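4.2 Grasp planning and wrist cable clearance

The planner (Clamwood) gets a segmented point cloud of the bin and returns a ranked list of grasp candidates, each with an approach vector and a finger opening. Candidates are filtered in 2 passes. First pass is plain reachability plus a collision check against the bin walls. Second pass is the one we added – it treats the dress pack on the wrist as a swept volume and throws out any pose where that volume meets a wall or a segmented object.

Early versions left the cables out of the model. Fine for shallow bins, bad for deep ones. The cables loop below the wrist cover, so a pose that is clear for the finger may not be clear for the loop. Figure 3 shows the workspace, with the arm reaching over the bin and a dark boot-like item on the right half of the floor, close under the loop.
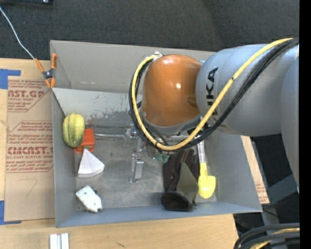 Figure 3. KUKA arm over the gray bin. Mixed items on the bin floor; yellow and black cables routed around the wrist.

Botond Barta objected to the swept volume when he read a draft of this section. In his view a fixed envelope is too cautious, it rejects good grasps near the walls, and a cable model with even a few joints would get many of them back. He also asked why the envelope isn't rebuilt after each wrist rotation.

We tried the second point. Rebuilding per rotation added about 14 ms per candidate, and with 112 candidates in a typical list that is to slow for our cycle. So the envelope is computed once per approach direction and cached. The jointed model is left for later work.

Out of 359 logged plans, the cable filter changed the top ranked grasp in a minority of cases, mostly for targets near a wall. Soft items are still a problem. Their segments merge with whatever lies next to them and the filter then sees one big obstacle. Same for long thin parts, where depth drops out along the shaft and the planner beleives there is free space.

Thresholds were tuned by hand in April and kept fixed for all runs. Settings are in the Gredero config file, under clearance.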